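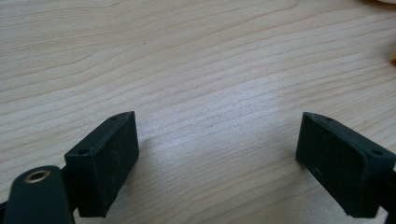

According to Vasanthi Lobo, a letter should be started before the writer knows what it will say. The members of the Isville Letter Circle do not all share that view, but most of them have tried it. The circle was formed to encourage regular correspondence by hand, and it now has 97 members, the oldest of whom is 92.

Each member is paired with a correspondent in another town and agrees to write once a month. There is no set length. Cornel Manole, who keeps the register, reports that the shortest letter he has received was a single line about a plum tree, and that he answered it with four pages. Pairs are changed every July, although many continue privately afterward.

The circle has found that new members rarely lack things to say. What they lack is a settled hour and a place to sit. Many had written nothing longer than a shopping list in years, and their hands tired quickly.

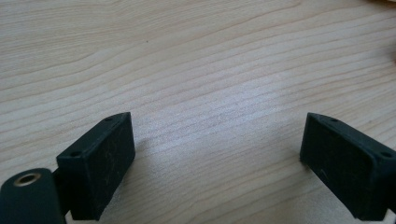

Guidance for beginners is accordingly modest. Members are advised to use a pen they already own, to write for twenty minutes, and to leave mistakes where they fall. A plain wooden tabletop serves as well as any desk. Where the grain is as pronounced as it is here, with long wavy lines running on a slant, a few spare sheets beneath the page will give the nib a more even surface. The circle also suggests sitting a little to one side of any bright patch of reflected light, which can be tiring over a long letter.

The circle's archive, kept at the Toma reading room, accepts letters only with the consent of both correspondents. Around 100 have been deposited so far, and visitors may read them on request.

Comments

Lyle Lyons
My sister and I have done this since she moved to Heven. Twenty minutes is too short!

Aisyah G.
Is the circle open to people outside Isville? I could not find a postal address.

S. Bratu
Plum tree letter was mine. Still waiting on the plums.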